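Visit report: Pirkodley paper mill, open day, 1 Jun 2026

The mill runs two machines. PM1 is the older and makes bag and sack paper in narrow widths. PM2 was rebuilt in March and makes envelope stock. Only PM1 was running during the visit. PM2 was down for a felt change, so we could walk the full length of the wet end with the guards open.

Our group was led by Mieczysław Gajewski, who has charge of stock preparation. He began in the bale yard. Softwood pulp comes in as wrapped bales and is stacked four high under a roof. Recovered board goes in a separate bay with a drain down the middle. Bales are moved by clamp truck and cut open by hand at the conveyor, and the baling wire goes into a skip by the door.

The pulper is a Seppälä unit, open at the top, with a rotor in the floor of the tub. A batch runs until the operator is happy with a dip sample, which he shakes out in a glass jar and holds up to a lamp. There is an inline consistency meter as well. Gajewski said the jar still finds flakes that the meter passes.

From the pulper the stock goes through coarse cleaners, a pressure screen and then a pair of refiners. Refiner plates are changed on hours, not on condition: every 700 running hours on softwood, every 500 on the board line, where grit wears the bars faster. A used plate was set out beside a new one. The bar edges on the used plate were rounded enough to feel with a thumb.

The forming section was the most useful stop. On PM2 we could see the headbox lip, the foil boxes and the suction couch at arm's length. Several foils had ceramic tops and the rest were plastic – the mill is changing them over as they wear out. The wire had already been washed down. On PM1 the dry line sat well short of the couch, and the operator pointed out a faint streak on the drive side that he blamed on a dirty lip.

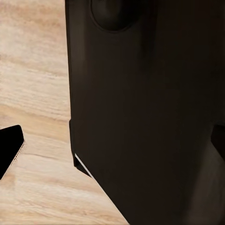
The dryer section on PM1 is under a closed hood and there is little to see apart from the gauges. Steam condensate returns to the boiler house through a flash tank. Some of the traps were replaced under a service contract with Stakton, and the new ones carry yellow tags.

Concetta Tedesco took over for the test room. Basis weight, moisture, tensile and tear are checked on every reel. She cut strips from a reel end and pulled them in both directions. The cross-direction strips broke much sooner, as expected for sack paper off a narrow machine. Porosity is measured too, and matters to customers who fill bags with powder by air.

Reels are slit on a Rasix winder. Its knives were reground in March and the slit edges looked clean on the rolls we handled. Standard cores are 100 mm, with 300 mm on request for one converter. Finished rolls are wrapped in the mill's own second-grade paper.

Practical points. Ear plugs are handed out at the gate but are thin, so bring your own. The floor beside the wet end slopes toward the drains – flat rubber soles are best. No part of the effluent plant was on the route. Tedesco will send the sample sheets with test values to anyone who left an address at the desk.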